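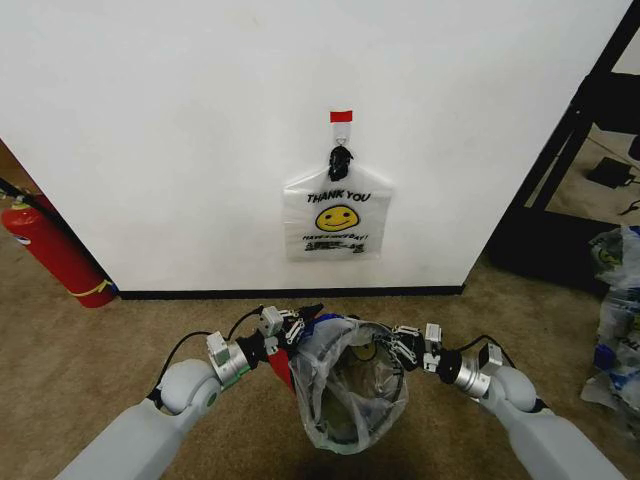 ## 3.2 The bag on the wall

**Figure 2.** A bag station in use: plastic shopping bag hung by its handles from a clip on a clear adhesive hook, with a strip of red tape above.

I should say up front that I came to this study wanting to write about drawers. Drawers, shelves, cupboards, the serious stuff of workplace storage! But when Doina Kos and I started our visits in April, people kept sending us to look at their bags. Every shared workroom we went into had at least one plastic shopping bag hanging somewhere it hadn't been planned for, and by the end of the first month my notes were mostly bags.

So this section is about what I ended up calling the bag station (Noel Dagdag hates the term and wanted "informal hanging receptacle," but I was doing the typing). A bag station has a bag, something to hang it from, and a spot that people have agreed on, usually without ever talking about it. The one in Figure 2 is pretty typical of what we saw at Rivside. The bag is the white THANK YOU kind with the yellow smiley face and HAVE A NICE DAY! underneath, the sort you get with takeout, and it hangs flat on a plain stretch of wall, well clear of the baseboard.

I want to stay with the hanging part for a minute, as this is where people put in real thought. A shopping bag is made to be carried by a hand, and a hand is wide and soft and moves around to suit the load. A small adhesive hook does none of that. If you loop both handles straight over it you get a bag that closes itself up at the top, and then you need two hands to put anything in. Using a clip to hold the handles is one answer. We also came across binder clips, a shower curtain ring, and at Larkitz a bent coat hanger that had been in service so long it had its own name, which I promised not to print.

The tape interested me even more. Red tape on a white wall catches your eye from across a room in a way that a clear hook never will. Doina read it as a label with no words on it, a way of telling people that the spot is taken. I lean toward something duller, that tape marks where a hook should go back if it ever comes off. We argued over this on the bus for most of a week and I'm leaving both readings in. At Berisha, where I asked outright about a similar strip, the woman at the next desk said it had been up longer than she had worked there and she just thought of it as part of the hook.

### 3.2.1 Walls versus floors

Why the wall, though? All of our sites had floor space, and a bag will sit on the floor perfectly well if there's something in the bottom of it. I think the carpet has a lot to do with it. In carpeted rooms people were noticeably fussier about setting things down, and the floor along the walls had usually been claimed already by things that are heavy or required. You can see one of those in Figure 2, the fire extinguisher down at the left with the yellow band near its base. Over on the other side there's black metal shelving. The blank wall between them is about the cheapest real estate in the room, and hanging a bag there costs one hook.

There's a height question too, and I wish I had measured it properly from the start. Going by our interviews, people want the opening where they can reach it without bending, and they want the bottom high enough that a vacuum cleaner gets under it. The second point came up far more than I expected. One cleaner at Grisville told me she had moved a hook up herself, twice, and was ready to do it a third time.

### 3.2.2 What a bag is for

I'm going to be careful in this part. A hanging bag looks like a trash bag to almost everyone who walks in from outside, and it looked like one to me. Then I started asking. Some were for trash, sure. Others were for returnable cans, or clean rags, or mail for the other building, and one held nothing except more bags. We made it a rule after that to write "use unknown" in the log unless a regular user of the room told us otherwise, and I'd suggest the same to anyone trying this kind of survey.

What I can say is that the printed message had no effect on use that we could find. I did ask! People were fond of the smiley face when I pointed it out, and a couple of them laughed, but not one had picked the bag for it. The bag had come with lunch, and there was a hook.

Noel's section picks up from there with the question of replacement, meaning who swaps an old bag for a new one and how they decide it's time.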